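Print this page | E-mail this page
Reading time: 3 min

Grurnura Vaccine Carrier, 30-vial size

I run the cold chain for a small set of clinics out of Clestton, and this is the carrier I keep telling people to buy. We got our first three in January and I've hauled one of them up every bad road we've got! It's a plain box with a shoulder strap and room for 30 vials, plus slots for the ice packs (the packs are sold separately, which annoyed me).

The lid is the good part. My old Skusiretti had a latch that froze up if you looked at it wrong – this one you can work with gloves on. The little thermometer window sits on the side, so I can check it without opening anything.

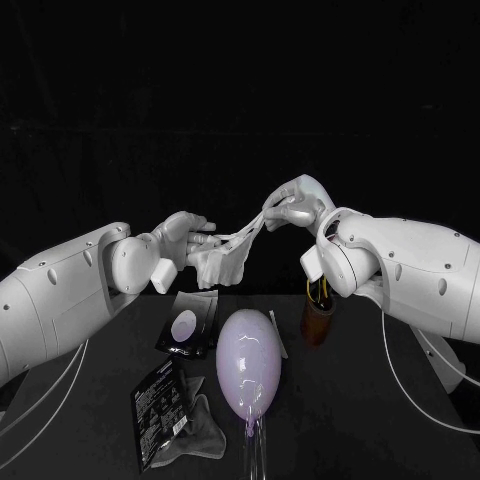
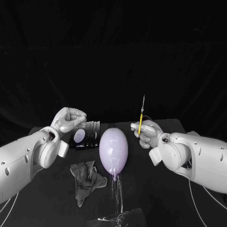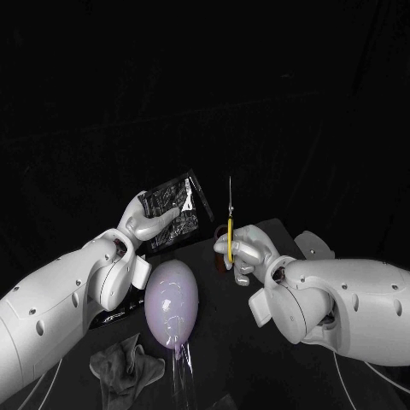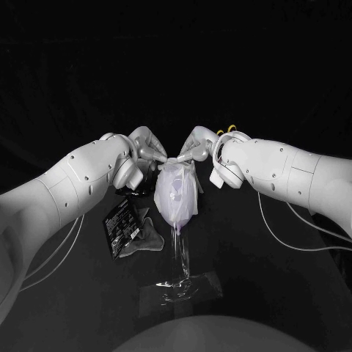
The strap could be wider. Jingyi Liang, my partner on the long route, wraps a towel around hers and swears by it. I've asked Gu, who make the padding, for a thicker one and they say it's coming.

Two versions are in the shop right now:

Model 321 – hard shell, gray, shoulder strap
Model 323 – same shell, backpack straps, a bit heavier

I'd get the 323 if you walk a lot and the 321 if you mostly drive. Both take the same ice packs, and the foam insert lifts out for washing (warm water and dish soap, then leave the lid open overnight). Please don't put the insert in a dishwasher, I've ruined one that way.

Spare latches and inserts ship separately. Page updated September 2022.

We use cookies to remember your cart. Accept | Settings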